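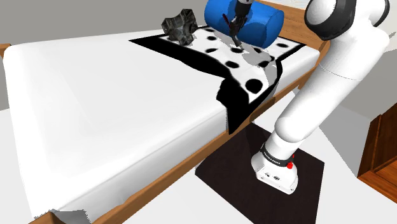
Vinhos e adegas / Conjuntos de dados

Griffiths: notas de prova de vinhos doces

LEIA-ME, revisto em 1 de outubro de 2026

O Griffiths reúne 587 notas de prova de colheitas tardias e vinhos licorosos, escritas em português por gente que cospe pouco. Os textos vieram do arquivo da Jeltedia, que os guardava numa folha de cálculo com uma coluna chamada "coisas". A coluna foi mantida.

Conteúdo

notas.csv: uma prova por linha, com produtor, colheita, região, texto e pontuação.
produtores.csv: 213 produtores, grafia normalizada. Quem escreve o nome da própria quinta de duas maneiras no mesmo rótulo ficou com a primeira.

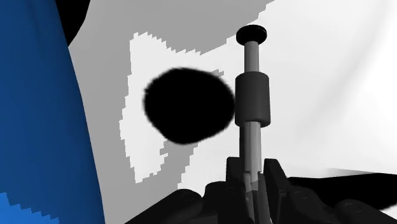
A pontuação vai de 0 a 100, em teoria. Na prática, ninguém desceu dos 80, e um vinho descrito como "verniz com saudades de fruta" levou 84. Não corrigimos a escala. Quem treinar um modelo para prever notas deve contar com isso.

O campo "açúcar" está em gramas por litro e vem vazio em boa parte das linhas. Onde o provador escreveu "bastante", deixámos vazio também.

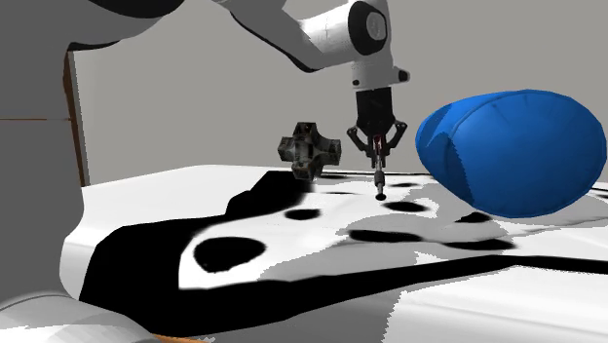
Problemas conhecidos

A palavra "mel" aparece em quase todos os textos e não distingue nada.
As colheitas sem ano estão marcadas como NV, menos as importadas pelo Pliveo em agosto, que trazem um traço.
A versão 2 perdeu os acentos dos nomes de castas. Usem a seguinte.

Licença

Uso livre com atribuição. Erros e reclamações de produtores: página do projeto na Hodance, separador "Correções".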